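Open Day at the Sowerby Workshop: Notes From the Floor

Members who went to the Praltow open day on March 17, 2026 have been asking for a write-up, so here is one. It covers the three stations we spent time at, what the staff told us, and the arrangements for the next visit. A few people asked about parking and that is at the end.

Praltow has the ground floor of the old Sowerby building in Bradton. They do contract work on robot arms for small manufacturers and some research of their own on handling everyday objects. The open day was free and ran from ten until four. The front desk logged 173 visitors, which Josée McIntyre said was more than they had planned for. She runs the demonstration side and gave the introduction. It lasted fifteen minutes and was mostly practical: where to stand, which lines on the floor not to cross, and where the stop buttons are.

Station One: Bin Sorting

The first station was the one closest to paying work. An arm picked plastic caps out of a mixed bin and dropped them into trays by size. Staff let it run without much comment and answered questions as it went. The arm is set to a slow speed for visitors. In a customer's plant it would be behind a guard and would move a good deal faster.

Several of our members wanted to know what happens when it misses. It tries again twice, then gives the bin a shake, then asks for help by turning on an amber light. We saw the amber light once. A staff member moved a cap that had wedged itself in a corner and the arm went back to work.

The software they use to keep track of the picks is called Pemon. It was written in house and is not for sale. The screen beside the bin showed the running total for that arm, which went from 3,000 to 3,003 while Josée was talking about it. The total is reset every time the gripper pads are replaced, so it works as a wear counter too.

Station Two: Teaching by Hand

At the second station visitors could move a small arm themselves. You take hold of it near the wrist, press a button, and lead it through a motion. When you let go and press the button again it repeats what you did. The arm is lighter to move than you would expect, though the elbow has a bit of drag.

The line here was the longest of the day. Children were allowed to take part with an adult next to them. Most people had it pick up a foam block and put it down somewhere else. One of our members tried to have it write his initials with a marker and got a fair "R" and something that could have been a "K."

The point the staff wanted to make is that a repeated motion only works if everything stays where it was. Move the block two inches and the arm closes on nothing. That was the lead-in to the third station, where the position of things is found by camera.

Station Three: The Tabletop

Rattana Rojanasak looks after the tabletop work and was there all day. The table is dressed with a cloth and a set of ordinary things from stores and homes, and the arm works from one side. Board game pieces are a good test of fine placement. They are small and round, they sit close to one another, and a clumsy gripper will knock the neighbors when it goes in for one. The group uses Chinese chess, or xiangqi, with wooden pieces on a thin mat.

For those who don't know the game, the pieces are flat discs that all have the same shape. What tells them apart is the character cut into the face. They are played on the points where the lines cross, and a strip called the river separates the two sides. So a piece has to be set down on a crossing, and a piece that lands between crossings is a mistake even if it looks neat.

The other items on the table are there for variety. Clear plastic is hard for cameras, and shiny wrappers throw back the light in ways that change as the arm moves over them. Rattana said packaging gives her more trouble than the chess pieces do. A bag has no fixed shape, and a grip that suits one end of it may not suit the other.

She changes the layout between sessions and keeps a written record of each one. There had been 17 layouts in the current series at the time of our visit. Someone asked whether the arm could play a full game. It can't, and they have no plans for that. It is told which piece to move and where, and the work is all in the moving.
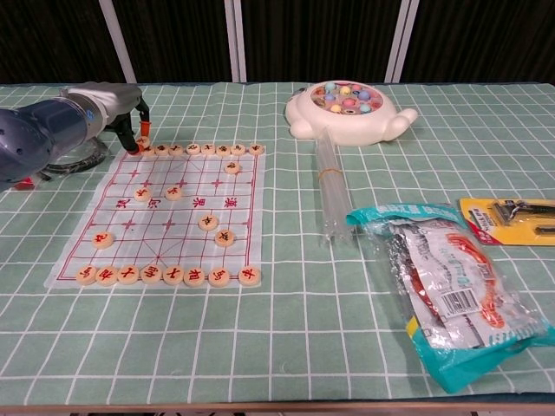

Questions From Members

How much does an arm like these cost? Praltow would not quote a price on the day. Josée said the arm itself is often the smaller part of the bill, and that fixtures, guarding and setup time make up the rest. Anyone with a real project can write to the front desk and ask for a site visit.

Do they take students? Yes, for summer placements. They prefer people who can solder and who have some programming, in that order. Applications for this year are already open.

Can our club borrow equipment? No. They did offer to let us use the teaching arm on site for an evening if we can bring a group of eight or more. Please tell the secretary if you are interested so we can see if we have the numbers.

Is the tabletop data public? Not at present. Rattana said they may release part of it later but she had no timetable.

Next Visit

A second open day is planned for August. The date will be in this newsletter once Praltow confirms it. Places at the teaching station will be booked in advance next time, in slots of ten minutes. The tabletop will be running again with a new set of objects.

Parking is behind the building and fills early. Use the side entrance on the east wall, which has a ramp. The front steps are being repaired and will probably still be closed. Closed shoes are required on the workshop floor, and bags are to be left at the desk. There is coffee but no food, and the nearest place for lunch is the deli across the street from the Bradton post office.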